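Foro Kuketura > Casa y cocina > Mesas y encimeras

Tema: Mesa blanca lisa para todo, ¿protegerla o dejarla vivir?

marujita_del_pinar
18 de marzo de 2026

Hola a todas y a todos, que llevo mucho tiempo leyendo en silencio y por fin me animo a abrir un tema, así que perdonad si me enrollo (me enrollo siempre, en casa ya ni me lo dicen).

Os cuento. Hace dos años cambiamos la mesa vieja de mi suegra, que era oscura, con vetas, con su cajón de los cubiertos y una pata coja de toda la vida, por una Otby blanca que compramos en la tienda de Mividell, la que está al lado de la gasolinera. Nos costó 333 euros con el transporte y la verdad es que estoy encantada con ella. La cocina era una cueva y con la mesa clara parece que hubiéramos abierto otra ventana. En ella desayunamos, se hacen los deberes, se pelan las judías, se doblan los trapos, se envuelven los regalos y se ponen a enfriar las cosas del horno, y por la noche se queda siempre algo encima por mucho que yo diga que no.

Y ahí viene mi duda. Mi hermana dice que una mesa así hay que taparla con un hule desde el primer día, y que si no lo hago me voy a arrepentir. Yo me resisto, porque si la compré blanca fue para verla blanca, y para ver un hule de limones me quedaba con la otra. Pero el otro día se me fue la mano con la cúrcuma y me quedó un cerquito amarillo cerca de una esquina que me ha tenido dos noches pensando. No es grande, y me costó lo mío rebajarlo, pero sé que está ahí.

Pongo el tablero para que os hagáis idea del tono, que en la tienda lo llamaban blanco a secas y yo lo veo tirando a gris muy clarito según le dé la luz.

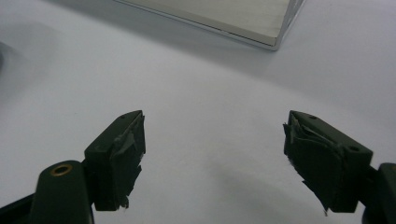 El tablero, con la pieza gris en la parte de arriba.

Mis preguntas, por orden de angustia: qué usáis para las manchas amarillas, si merece la pena un protector transparente o si acaba siendo peor, y si alguien tiene una superficie lisa de este tipo con más años que la mía y me puede contar cómo ha envejecido. Gracias de antemano y un abrazo grande desde una cocina que huele a lentejas.

-----

tomillo_y_sal
Respuesta n.º 1

¡Bienvenida! Qué alegría cuando alguien se decide a escribir, y no te disculpes por el largo, que aquí hay quien ha contado el alicatado de un baño en catorce mensajes (yo).

Te digo lo mío. Tengo una mesa blanca lisa, de otra casa, desde que nació mi hijo el pequeño, que ya se afeita. La cúrcuma y el azafrán se van solos si la mesa recibe sol. Tú limpia con agua templada y una gota de lavavajillas, aclara, seca, y deja que le dé la luz de la ventana unos días. Yo arrimé la mía al balcón en Semana Santa y a la vuelta no encontraba el cerco. Lo que no haría jamás es frotar con el estropajo verde, que el amarillo se quita pero te queda un rodal mate que ya no se va ni con el sol ni con las lágrimas.

Del protector transparente tengo mala opinión. Se mete la miguita por debajo, luego se mete el agua detrás de la miguita, y cuando lo levantas hay un mapa. Mi madre lo tuvo años y cuando lo quitamos la mesa era de dos colores.

Y sobre el tono, en la foto a mí me parece un blanco grisáceo precioso, muy sufrido. Peor es el blanco azulado, que ese sí que canta todo.

-----

bricopaco
Respuesta n.º 2

Buenas tardes. Discrepo con cariño de tomillo_y_sal en lo del protector, porque depende muchísimo de cuál pongas. Los finitos que se venden por metros en el bazar, de acuerdo, son un desastre: se arrugan, amarillean y huelen a flotador. Pero hay láminas gruesas, cortadas a medida, que pesan lo suyo y no se mueven, y si tienes la costumbre de levantarlas una vez por semana y pasar un paño seco no pasa nada de lo que cuentas. Yo encargué una en Sorrentino, la cristalería de mi pueblo, que también cortan plásticos, y ahí sigue. Me llevé la mesa medida del revés y me tuvieron que repetir el corte, pero eso fue cosa mía y bien que lo pagué.

Para el rodal mate, si alguna vez te pasa, hay quien lo arregla con lija de agua del 400 y mucha paciencia. No lo recomiendo en una mesa de dos años. Lo digo porque lo he hecho, me quedó regular, y ahora tengo un frutero puesto encima para siempre.

Una pregunta, marujita: ¿los cantos cómo los tienes? Porque la gente se preocupa mucho por arriba y donde se estropean estas mesas es por el canto, justo donde apoyas la barriga cuando friegas los platos de al lado. Mírate bien las esquinas, pasa el dedo, y si notas que levanta algo séllalo antes de que le entre agua.

-----

lunademarzo
Respuesta n.º 3

Yo soy del bando de tu hermana, lo siento mucho, que alguien tiene que decirlo. Hule. Hule de tela por detrás, del bueno, liso si no te gustan los limones (a mí me encantan los limones). Se pone el lunes, se quita el domingo para que vean la mesa las visitas y todos contentos. Una mesa de 333 euros no se cambia todos los días y una mancha de remolacha te la hace cualquiera en un descuido. Con tres niños en casa, a mí lo de "dejarla vivir" me suena a gente que come fuera.

Dicho esto, me parece una mesa muy bonita y entiendo el disgusto.

-----

tomillo_y_sal
Respuesta n.º 4

lunademarzo, te tengo mucho aprecio desde el tema de las cortinas, pero tú le pones hule hasta a la tabla de planchar. Una mesa es para usarla. La mía tiene un corte de cuando mi marido abrió una caja sin mirar, y una marca de vaso que parece una luna, y no las cambio por nada. Si la tapas el lunes y la destapas el domingo estás viviendo encima de un hule y teniendo una mesa de visita, que es lo que hacía mi abuela con el salón entero.

bricopaco, tienes razón en lo del canto, eso se me había pasado.

-----

lunademarzo
Respuesta n.º 5

A la tabla de planchar no le pongo hule. Le pongo funda. Es distinto y lo sabes.

-----

marujita_del_pinar
Respuesta n.º 6

¡Ay, cuánta gente y qué rápido! Me habéis alegrado la tarde, que estaba yo aquí esperando a que subiera un bizcocho y me he leído todo de pie, con el trapo al hombro.

Voy por partes. bricopaco, he pasado el dedo por los cantos como me decías y los noto enteros, menos una esquina que tiene un piquito, seguramente de la mudanza o de la bici de mi hijo, que la mete por la cocina aunque se lo tengo prohibido. ¿Con qué lo sello? ¿Vale la silicona del baño o eso es una barbaridad? Me sobró medio tubo y me haría mucha ilusión gastarlo.

tomillo_y_sal, lo de la luz lo voy a probar, aunque mi ventana da al patio y el sol me entra de prestado, a eso de las doce y poco rato. Igual muevo la mesa el fin de semana. Entre los dos se lleva bien, lo difícil es quitarle todo lo de encima, que en cuanto una despeja un lado ya le están poniendo cosas en el otro.

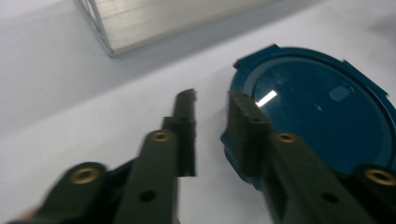 Y lo del hule, lunademarzo, no te digo que no para los días de lío gordo. Cuando hacemos croquetas, por ejemplo, que acabamos todos rebozados, o cuando toca pintar los disfraces. He pensado en comprar uno liso y guardarlo enrollado detrás de la puerta, y sacarlo para esas ocasiones. Mi hermana dirá que le he dado la razón y yo diré que no, y así hasta Navidad. ¿Sabéis si enrollado se cuartea? El de mi suegra estaba siempre doblado y tenía unas rayas marcadas que no había manera.

-----

bricopaco
Respuesta n.º 7

¡La silicona del baño no, por favor! Guárdala para el baño. Se te va a poner negra, se le pegan las migas y luego para quitarla te llevas lo que no quieres. Para un piquito en el canto usa un poco de cola blanca de la resistente al agua, que penetre bien, limpias el sobrante con un paño húmedo y lo dejas tranquilo hasta el día siguiente. Y si el piquito se ve oscuro, venden unas ceras de retoque en barrita, con varios blancos. Llévate la foto al comprarla y, aun así, compra dos tonos, porque en la tienda siempre parece uno y en casa es el otro.

El hule enrollado aguanta bien si lo enrollas con el dibujo hacia fuera y en un tubo gordo de cartón. Pídelo en cualquier tienda de telas, los tiran. El mío mide unos 900 milímetros y cabe de pie al lado de la escoba.

-----

canela_en_ramita
Respuesta n.º 8

Llego desde el hilo de las bandejas y me quedo un rato, que se está calentito. Yo también tengo una Otby, comprada en otro sitio, y mi experiencia es un poco distinta a la vuestra. A mí lo que me fastidia no son las manchas, es el roce. Platos sin esmaltar por debajo, macetas, cajas que se arrastran, la base de la batidora... todo eso va dejando unas rayitas finas grises que a contraluz se ven muchísimo. Les puse fieltros adhesivos a las cosas que viven encima de la mesa y desde entonces ni una nueva. Las viejas se disimulan con una goma de borrar blanca, de las de colegio, frotando suave. Pruébalo, de verdad, que me da hasta vergüenza lo contenta que me puse la primera vez.

Para la cúrcuma yo hago una pasta con bicarbonato y agua, la dejo un ratito y la retiro sin frotar.

-----

tomillo_y_sal
Respuesta n.º 9

Cuidado con el bicarbonato, que raya. Poco, pero raya. Si la superficie es brillante lo vas a notar con el tiempo.

-----

canela_en_ramita
Respuesta n.º 10

Por eso digo sin frotar, mujer. La pones, te tomas un café y la quitas con un paño muy mojado. Llevo haciéndolo desde que la tengo y lo único que he rayado es la vitro, y fue con otra cosa.

-----

marujita_del_pinar
Respuesta n.º 11

Lo de la goma de borrar lo acabo de probar con la de mi hija (tiene forma de helado, no se lo digáis) y en una raya que había junto a donde se sienta su padre ha funcionado de maravilla. He ido luego buscando rayas por toda la mesa como una loca y casi se me quema el bizcocho.

Mañana compro la cola y pregunto por el tubo de cartón. Con el bicarbonato me espero al fin de semana, primero la ventana, y si el cerco sigue pruebo la pasta en un rinconcito.

-----

lunademarzo
Respuesta n.º 12

¿De qué era el bizcocho?

-----

marujita_del_pinar
Respuesta n.º 13

De yogur con ralladura de naranja. Ha salido un poco tostado por abajo pero se deja comer. Si queréis subo la receta al apartado de dulces, que es la de mi madre y no tiene ningún misterio.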